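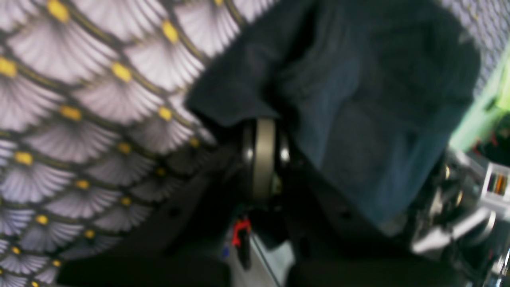 Section 4: Setting up the folding table

These steps assume the two arms are already bolted down and have passed the joint check in Section 3. If they haven't, go back. The arms will happily let you carry on regardless, and you will find out at step 9.

You will need: the patterned tablecloth, a dark cotton garment, a hex key that fits (as opposed to the one in the drawer), a lint roller and a soft brush.

4.1 The cloth

1. Switch off both arms at the power strip. The red light on the switch should go out. The stop button holds the motors but leaves them powered, and is not a substitute for this step.

2. Spread the cloth over the table and smooth it from the middle outwards. Keep the pattern. Lorcan Doherty once swapped it for a tasteful plain grey, and it took Kulsoom Khattak two days to work out why every sleeve had vanished from the software's point of view.

3. Clip the far edge of the cloth to the table. Tug it. If it moves for you, it will move for the arms, and they have less tact.

Note: creases in the cloth are tolerable. Creases near the middle that look like the hem of a shirt are not. Iron them.

4.2 Grippers and cables

4. Check the white printed fingers on each gripper for cracks, paying most attention to the tips. Replace a cracked finger along with its opposite number. Spares are in the Tolance box, under the things that are not spares.

5. Make sure the little green board on each gripper sits flat and doesn't wobble. Nip up its screws by hand. The white plastic strips easily and has never once forgiven anybody.

6. Brush off any lint, then lift each arm gently through its full reach and watch the cables. They should hang in an easy loop at every joint. A cable that goes tight is too short. A cable that strokes the tablecloth is too long, and will sooner or later be folded, quite neatly, into a shirt.

CAUTION: Support the arm with your other hand while you do this. With the power off there is nothing holding it up but you.

7. Switch on at the strip and wait 40 seconds. Look for the green light on the motor housings of both arms. If only one arm lights up, check its plug before you ring Mudassar Butt, who will ask you whether you have checked the plug.

4.3 The stretch test

8. Lay the garment across the table and start the test called STRETCH from the Cheema menu. Stand back behind the floor tape. Each arm takes one end, lifts, and pulls outwards until the cloth is taut.

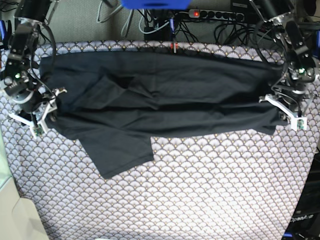

9. Look along the top edge of the garment. You want it near enough straight. A little sag along the bottom is fine, as is a spare bit of material hanging down on to the table; shirts are an awkward shape and we have stopped arguing with them. What you don't want is one end creeping out of the fingers.

10. If an end creeps, stop the test, raise the grip setting by 2 and try again. If it still slips, wipe the fingertips with a dry cloth. Going up and up on the grip setting is how the lab's best navy jumper acquired its windows.

11. Hold the stretch for a count of ten, then press Release. Both grippers should open together. If one lags, write down which one before doing anything else.

CAUTION: Left and right mean the robot's left and right. Seen from the front camera, its right arm is on the left of your screen. Junpei Katayama has put labels on the monitor, and people still get it wrong, including Junpei.

12. Enter the result in the log with your initials. "Fine" is not a result. Give the grip setting and say which garment you used.

4.4 Looking after it

Brush the grippers out at the end of each day, and change the fingers after 2000 grasps or at the first crack, whichever turns up sooner. Keep cables behind the table off the walkway. Wash the tablecloth when it needs it, but tell Sarita Joshi first, as she has to run the camera check again once it goes back on.

If the arms fail the stretch test three times running, leave them switched off and go to Section 7, Faults and noises.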